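Galería: el fallo de cierre de la pinza en Nekano

Publicado el 21 de marzo de 2018 en la sección de talleres

Recogemos en esta página lo que pasó con la celda de manipulación de Nekano cuando la pinza empezó a cerrar antes de tiempo. El trabajo consistía en repetir en simulación y en banco una misma tarea: bajar sobre un objeto de uso doméstico apoyado en una mesa, cerrar los dedos, levantarlo y dejarlo otra vez. La parte simulada corría sobre Zalta y la parte física sobre un brazo alquilado a Stefanou. De la electrónica de la pinza se encargó Clellar.

El plan eran 2000 ciclos en simulación y 1000 en banco. Los de simulación se terminaron. Los de banco se pararon en el ciclo 18 del segundo turno, cuando la pinza cerró durante la bajada y golpeó la mesa con las puntas. No hubo heridos. El vallado estaba cerrado y Hendrik Magagula, que llevaba el turno, pulsó la parada de emergencia desde el puesto de control.

Qué se encontró

La primera sospecha fue un cable. Se cambió el mazo de la muñeca entero y el fallo volvió a salir esa misma tarde, así que el cable viejo se guardó etiquetado y se siguió buscando. Después se miró la alimentación, que estaba bien, y el programa del brazo, que no se había tocado desde la instalación.

Kiều Trịnh revisó los registros de los dos lados y vio que la orden de cierre salía con la posición de la mesa mal puesta. Al pasar la configuración de Zalta al banco se había copiado la altura de la superficie, pero el origen de la herramienta seguía medido desde la brida y no desde la punta de los dedos. El programa creía tener 20 milímetros más de margen de los que tenía. Con objetos altos no se notaba, porque los dedos llegaban al objeto antes de que la diferencia importara. Con objetos bajos y tumbados, el cierre se lanzaba tarde o temprano según la inclinación de la muñeca - y de ahí que pareciera un fallo intermitente.

La comprobación de contacto tampoco ayudó. El umbral de corriente del motor de la pinza estaba subido desde unas pruebas con piezas pesadas y no se había vuelto a bajar. Cuando las puntas tocaron la mesa, el motor siguió empujando hasta que saltó la protección del propio brazo. Quedaron dos marcas en la mesa y una de las almohadillas se despegó por un lado.

Daños y reparación

Clellar cambió las almohadillas y revisó las articulaciones de los dedos. El dedo izquierdo tenía algo de holgura, aunque no se puede decir si venía del golpe o de antes, puesto que en la entrega no se midió. Ahora se mide al empezar y al acabar cada turno y se apunta en la hoja de la celda. La mesa se lijó y sigue en uso.

El brazo de Stefanou pasó la revisión sin incidencias. Nos pidieron el registro completo de la parada y se les envió.

Repetición de la tarea en simulación

Con la herramienta ya medida desde la punta se volvió a lanzar la serie en Zalta, empezando por los objetos bajos. El que más problemas daba era el mando de videoconsola, por la forma de las empuñaduras y por los joysticks, que sobresalen y cambian la altura de contacto según cómo quede apoyado. 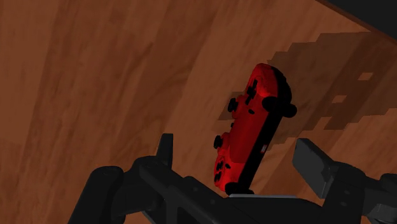
En esta segunda serie se añadió una condición que antes faltaba: si la distancia calculada entre las puntas y la superficie baja del mínimo, el cierre se bloquea y el ciclo se cuenta como fallido. La primera vez que se activó salieron más fallos que en la serie original, cosa que nos preocupó un poco hasta que se revisaron uno a uno. Eran ciclos que antes se daban por buenos y en los que los dedos pasaban por debajo del plano de la mesa sin que la simulación protestara.

Queda pendiente repetir la serie de banco. Se hará en junio, a velocidad reducida durante el primer turno y con el umbral de corriente en el valor de fábrica. Hasta entonces la celda solo se usa para calibrar y para formación, con la pinza desconectada.

Cambios que ya están aplicados

El origen de la herramienta se comprueba con una galga antes de cada turno. Lo firma quien lo mide.

El umbral de corriente se guarda con cada tarea y se recarga al cambiar de una a otra.

Las configuraciones que vienen de Zalta no se cargan en el banco sin que las vea una segunda persona - de momento, Trịnh o Magagula.

Los registros de las dos series están en la carpeta compartida de Nekano. Quien necesite acceso puede pedirlo en el taller.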